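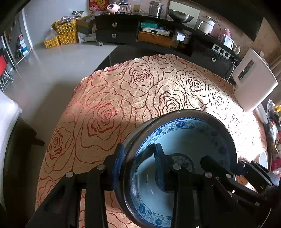 Workplace Design and Safety forum > Methods
Thread: Counting near misses on a night shift

zirkcombe_ot
We run a packing site with two shifts and I've been asked to set a target for near-miss reports. Management wants 16 per shift per month. Last year we had 233 in total and most came from one supervisor on days. Has anyone set a number like this and been happy with it?

rail_hf
Don't set a target. We did at Morkport and people wrote up loose shoelaces in the last week of August to make the count. The reports that mattered got buried.
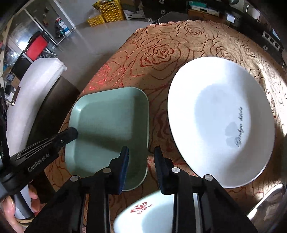
plainpaper
A target is fine if you also look at what gets reported. People leave out the ordinary stuff, and that's where I would start. Ask someone to talk you through a small job at home, like clearing a table with a green tray on one side and a big white plate on the other, and they will skip half the reaching and shifting. They do the same on a report form. We got better reports after we cut the form to 5 boxes.

rail_hf
Shorter form, yes. Still no target. You can't fix the form and then pay people to fill it in.

zirkcombe_ot
Nobody is being paid for it. It goes on the board by the canteen, that's all.
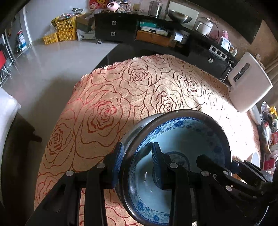

Posted by Balthasar Gruber on 11/1/20
Being on the board is a kind of pay. I worked on the reporting system at Semeniuk and we dropped the number after a year. We tracked how long it took to answer each report. Reports from nights went up once people got a reply before their next shift. We had some 1000 on file by then and could finally sort them by task.

plainpaper
How did you handle the ones with no name on them? You can't reply to those.

Balthasar Gruber
Printed the answer and put it up by the time clock. 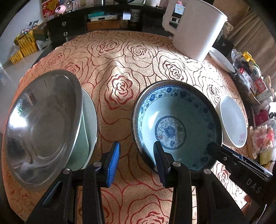 Beat Lüthi disagrees with dropping the number. Quoting from his message to me, with his OK: "With no figure at all, our site managers stopped asking about reports within two months. I would keep a low one and leave it off the board."

rail_hf
Low is better than 16, I'll give you that. Who sent that, plainpaper?

plainpaper
Yes, me. We were both at Revari. I don't fully agree with him either.

zirkcombe_ot
OK. I'm going to ask for reply time first and see if they'll let the 16 go. Can someone post the 5-box form?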